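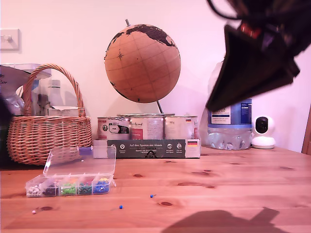 The Ancestors Come in Tins

The shared table has a new centerpiece, and it is lunch. Three tins, in a dark green cardboard sleeve that says "Auf den Spuren der Ahnen," which Manouchehr Shokri translates as "on the trail of the ancestors." He will also tell you that his own ancestors came from nowhere near Germany and would have had questions about meat or fish or whatever it is from a can. We don't know what it is. The tins were a gift from the Vallholm exchange group, who left them with us at the end of their visit and did not go into detail.

They have been put under the cork globe, so at least the travel theme holds together. The globe is the one Hooman Ghorbani won at the Fleltthorpe raffle with ticket 512, after telling everyone at his table that he only wanted the cheese. It has a little compass star on it and no country names that he can find, and he has been looking since Easter. Pins are allowed. Please stick yours where you are really from or have really been. Last time we tried this with a wall map, 2 people claimed Antarctica and one of them was my brother-in-law.

The wicker basket next to it is for the food swap, which is back after a summer of neglect. Same rules as before: bring something sealed and take something you will eat. If you put in an opened bag with a clip on it, we will know, and we will talk about you. Talebi tea is always welcome. We have enough lentils to see out the decade.

As for the tins, they get opened at the August supper, 5th August, which is a Monday – yes, a Monday, the hall was booked every other night. Manouchehr is bringing bread and a German dictionary. Hooman is bringing the Sasier pickles he makes such a fuss over. There are 21 seats and only three tins, so eat a little something beforehand, and put your name on the sheet by the door if you're coming. Printing, please. Last month's sheet had a guest called either Dana or Dune.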